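Tatex changes bin pool rules ahead of July switch to single footprint

Published 25th March

Tatex has issued revised handling rules for its shared pool of reusable plastic bins. The rules take effect in July at the Drostimel depot and at all customer sites served from it. They replace three separate sets of instructions that had been in use for different bin types and bring deposit charges, washing intervals and damage grading under one document.

The main change is the withdrawal of mixed footprints. Bins issued from Drostimel after the changeover will share one base size and will be offered in two heights. Both heights will stack on each other in either order. Older sizes can be returned for full deposit credit until the end of the transition period but will not be reissued.

Tatex said the change was prompted by the amount of depot time spent sorting returns by size before washing. In its notice to customers, the operator reported that 431 sites currently draw from the Drostimel pool. Of these, 327 have already moved to the common footprint for at least one of their regular routes. The remaining sites have been asked to submit a changeover plan.

What changes for pool users

Sites will be invoiced for bins by the calendar week instead of by the trip. A bin collected from the depot starts its first chargeable week on the day of collection. A bin scanned back in at the depot stops accruing charges on the same day, including when it is waiting in the yard for washing.

The minimum order remains in place. Customers ordering fewer than 20 bins will be able to collect from the depot counter but will not qualify for delivery. Standing orders above 500 bins must be confirmed in writing one week in advance, with the height split stated on the order. Where no split is given, the depot will supply the lower height only.

Lids will be charged as separate items. Under the current arrangement a lid is treated as part of the bin it was issued with, which has led to disputes when bins come back without lids or with lids from another size. From July each lid will carry its own code and its own deposit. Customers who use open bins throughout can remove lids from their standing order at no charge.

Dividers and liners are outside the scheme. Tatex will not accept them in returned bins, and loads found to contain them will be set aside at the customer's cost until they are cleared.

Labels and tracking

Each bin in the new range has a molded recess on one short side for the identity label. Customer labels are to be placed in a second recess on the long side and must use a water-soluble adhesive. Labels stuck over the ribs or the rim tend to survive the wash and have to be scraped off by hand, and the depot will apply a cleaning surcharge to each bin that arrives in that state.

Tracking will run on Didesine, the stock system already used for the depot's pallet accounts. Customers with a Didesine login will see bins listed on a second tab beside their pallets. Those without one can continue to receive a weekly statement by email. The statement layout has been changed to show opening balance, bins issued, bins returned, bins rejected and closing balance on a single line for each height.

Transfers between customers are permitted if both parties enter the transfer before the bins leave the first site. If only one entry is made, the charge stays with the sender. Tatex has said that it will not backdate transfers, even where a signed delivery note is available.

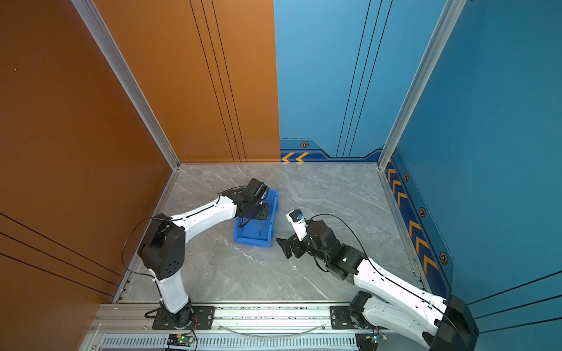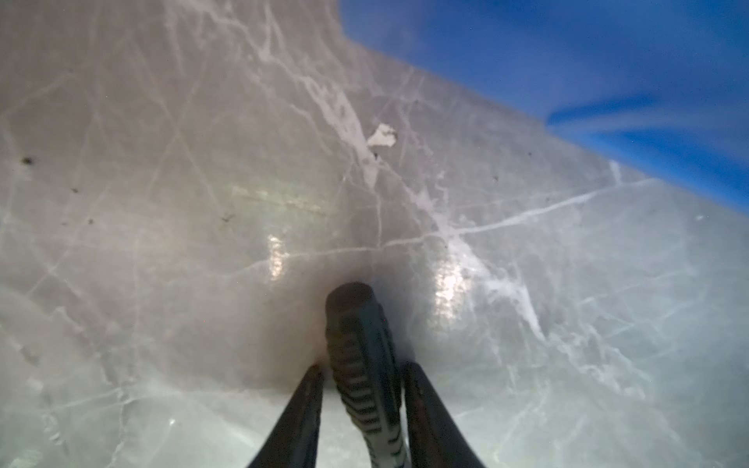 Damage grading

Returned bins will be placed in one of four grades after washing.

Grade A covers bins with no defect other than light scuffing. These go straight back into stock.

Grade B covers bins with deep scratches, faded color or small chips on the rim that do not affect stacking. Grade B bins stay in the pool but are not issued to food customers.

Grade C covers bins that can be repaired. Typical cases are a split handle or a loose label plate. The customer is charged a fixed repair fee and the bin is held at the depot until a repair batch is run.

Grade D covers bins that have to be scrapped. A crack that reaches the base, a corner that has lost its shape, or contamination that remains after two wash cycles will each put a bin in this grade. The deposit on a grade D bin is forfeited unless the customer reports the damage on receipt.

The reporting window for damage on receipt is one full working day. Reports must give the bin code and a short description of the fault. A photograph is requested for grade C and required for grade D. Reports sent without a code will be returned to the customer and do not stop the clock.

Stress whitening is listed separately for the first time. The term refers to pale areas that form where plastic has been bent or struck. Whitening alone does not lower the grade, but a bin that shows it on two adjoining walls will be given a load check before reissue. The check consists of a static load held on the stacked rim, followed by a measurement of wall bow at mid-height.

Washing and drying

The wash line at Drostimel is being refitted by Morikawa, which supplied the original tunnel washer. The refit adds a second rinse stage and replaces the blower section. Bins travel through the tunnel upside down at a slight angle so that water drains from the corners of the base. The two heights run on the same guides, which removes the need to stop the line for adjustment between batches.

Moisture left in the ribs has been the most common reason for bins being sent through the dryer a second time. The replacement blowers are aimed along the ribs from both ends. Morikawa has set an acceptance test based on the weight of water remaining on the bin, measured on samples taken at the start, middle and end of a shift. Results are to be supplied to pool customers on request.

Bins for food use will be washed after every return. Bins for general goods will be washed after every third return, or sooner if they fail a visual check. Customers may ask for every-return washing on general goods for an added weekly charge. The wash history of each bin will be stored against its code in Didesine for as long as the bin is in service.

The line will be shut for part of the refit. During that time washed stock will be supplied from a reserve built up over the preceding weeks. Tatex has advised food customers to return empty bins promptly, as stock in the lower height is expected to be tight. Orders for that height may be filled in part with the taller bin at the lower height's rate.

Stacking and transport limits

The new rules set one stacking limit for loaded bins in transit and a higher one for static storage. Both limits are printed on the identity label. Loaded stacks must be strapped or wrapped on the pallet, and straps must sit in the channels on the outer wall. Straps run across open rims have caused wall bow in earlier types and will be treated as misuse if the load check shows a permanent set.

Empty bins are to be returned nested where the type allows it and stacked where it does not. Mixed pallets of nested and stacked bins will be accepted until the end of the transition period. After that date they will be booked in as unsorted, and a sorting fee will be added to the statement.

Bins must not be stored outdoors against heaters, exhaust outlets or south-facing metal walls. The notice also reminds sites that pool bins are not rated for use as steps, as waste containers or for liquids held directly against the wall.

Transition dates and contacts

Changeover plans should reach the depot office before the July start. A plan needs to state the number of bins on site by type, the intended height split, the preferred collection slots and the name of the account holder. Sites that do not submit a plan will be moved to the common footprint on their first order after the start date.

The full rules, the grading sheet and a label placement drawing can be requested from the Tatex depot office in Drostimel. Printed copies will also be handed out at the collection counter.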